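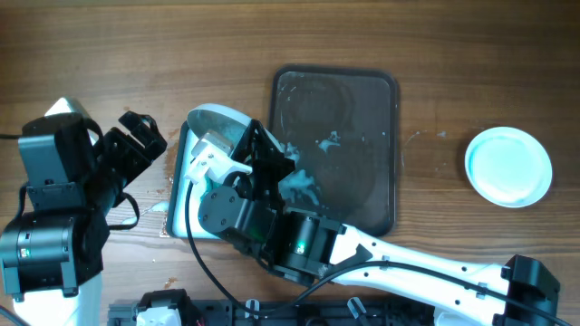 The cookie swap is the only party of December that comes with a production quota. The invitation says to bring six dozen, in the same cheerful type used for "ugly sweaters welcome," and you agree to it in November, when six dozen still sounds like a number a person could bake after dinner. Then there is the matter of presentation. Cookies are mostly beige and need help, and a teal-green tray with a white inside, set out on warm brown wood, will do more for a plain butter cookie than another half hour with the piping bag. I say this as someone who has spent that half hour, and whose snowmen were taken for eggs.

I have been going to the swap in Grostberg for nine winters, long enough to have seen the rules change. At first you brought what you liked. Then came the year of the four identical gingerbreads, and after that the sign-up sheet, which has a column for nuts, a column for dairy, and a column marked "Is this a bar?" Bars are a sore subject. They are made in one pan and cut up with a ruler, and people who have rolled out dough by hand three evenings in a row tend to look at them the way marathon runners look at a bus.

Marcela Krajčí, who ran the bakery on the main street before she retired, has no patience with any of this. She brings walnut crescents every year and makes 176 of them, because that is what her old recipe makes and she refuses to do fractions for a party. Her advice to beginners is to pick a cookie that gets better in the tin. Crescents do, and so do spice cookies and anything with honey in it. Meringues do not. A meringue that has crossed town in the rain is a small, sweet sponge, and you will be taking it home again. 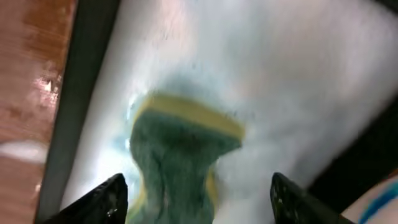

Timing matters more than talent, in other words. Marcela makes her dough a week ahead, rolls it into logs, wraps the logs tightly and leaves them in the freezer behind the peas. On the day before the party she slices and bakes. I tried this last year and it works beautifully, provided you write on the wrapping what is inside. I served my family a side of unbaked shortbread that was supposed to be polenta, and only one of them complained.

Ovens deserve a word too. Mine is a Voltimus, bought secondhand, with a dial that treats temperature as a matter of opinion. At 300 degrees it will dry a tray of lebkuchen to perfection or turn the back row into roof tile, depending on its mood. A cheap oven thermometer fixed most of this. Turning the tray halfway through fixed the rest. If you buy yourself one present before the holidays, make it the thermometer, and leave the snowflake-shaped spatula for somebody you don't like very much.

Then there's the chocolate question. Osamu Nomura, whose sesame and dark chocolate rounds are always the first to go, uses Mirani bars and chops them with a bread knife. He won't hear of chips, which are made to keep their shape and so never really give in. Chopped chocolate leaves you with shards, puddles and a fine dust that freckles the dough, and all of it tastes like you meant it. He also puts flaky salt on top before baking, and again after, and when I asked him how much, he said "until you get worried."
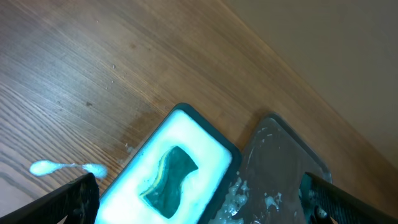

Dark-rimmed tray with white foam, on the wood floor.

The swap itself takes less time than the parking. Everyone puts out their plates, everyone walks around the table with an empty tin, and everyone pretends to be choosing at random. There is a technique to it. Go clockwise, since most people go the other way, and reach the popular things from behind. Line your tin with parchment and keep the mint cookies in a bag of their own, or by morning you will have a full tin of mint cookies in a variety of shapes. Anything filled with jam goes on the top layer. Anything by the Feker twins, who discovered cardamom two winters ago and have not yet come down, goes in the bag with the mint.

What you do with the haul is up to you. Most cookies freeze well for a couple of months, apart from the iced ones, which sweat. Broken ones can be crushed with melted butter and pressed into a pie dish for a crust that no one will be able to identify. Mine went under a pumpkin cheesecake in January and contained, at a conservative guess, eleven nationalities of cookie and one button.

I've signed up for next December already. I put down bars.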